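Broststead Parish Families, transcription and linkage data
README, last revised 22/11/2025

What you get

Three tab-separated files and a notes file. The tables cover baptisms, marriages and burials for the parish of Broststead, plus whatever could be wrung out of two land tax books and a box of loose settlement papers. There are 1307 people in persons.tsv. A fair number of them are probably the same person, and the column same_as_maybe is there for that discussion.

persons.tsv: one row per person, with id, surname as written, surname as grouped, given name, birth or baptism, death or burial, source
events.tsv: one row per entry in a register, with the folio and the line
links.tsv: parent, child and spouse links, each with a confidence from 1 to 3
notes.txt: long, cranky in places, worth reading before you write to me

Surnames

The clerks spelled by ear, and at least one of them had a bad ear. The grouped surname is my guess at what the family would have answered to. Bistimis also turns up as Bistymas, Bestimus and, in one burial, Best Thomas, who gave me a very long weekend before I took him off the tree. Hivine is Hivin, Hyvine and Ivine. Paulík lost its accent at the first baptism and got it back on a headstone; I keep the accent in the grouped column and leave it out of the as-written column wherever the clerk did.

If your software chokes on the accent, the files are UTF-8. Please don't open them in a spreadsheet, save them, and send them back to me as corrections. I have had that file twice.

Dates

Dates are entered as written, then again in a sortable column. Years before the calendar change run from Lady Day, so a child baptized in December and buried in February may look as though it died ten months before it was born. The sortable column fixes this. The as-written column leaves the poor child where the clerk put it.

Ages at burial are copied and never corrected. The elderly of Broststead gained years quickly after 70. Widow Hivine aged 14 years between two documents that were written 3 years apart.

Confidence

1 means a record says so in plain words. 2 means the names, dates and place fit and there is no rival in sight. 3 means I would like it to be true. Please don't copy the 3s into an online tree and drop the number. Some 500 strangers now descend from a Bistimis marriage I marked 3 and have since deleted.

Known gaps

The baptism register has lost its middle. Water damage takes the right-hand edge of most of the second marriage book, which is where they kept the brides. Missing text is marked with square brackets, and a question mark inside the brackets means I could read something but wouldn't swear to it. The settlement papers aren't in any order, and the ids follow the order they came out of the box.

Women who married outside the parish mostly vanish. A few come back as widows with a new surname and no explanation, and those are linked at 2 when the father's will mentions them.

Changes in this version

Split Ann Hivine into two Anns.
Merged two John Paulíks, with regret.
Fixed the folio numbers in events.tsv, which were off by one from the start of the burials.
Dropped the column called misc.

Using it

Free for any family or research use. Keep the source column with the rows, and say which version you took. Corrections are welcome if they come with a folio reference. "My grandmother always said" goes in notes.txt, under its own heading, which is getting full. 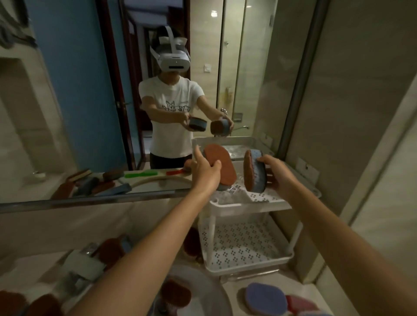

Two oval brushes over the white two-tier rack, with the bathroom mirror behind.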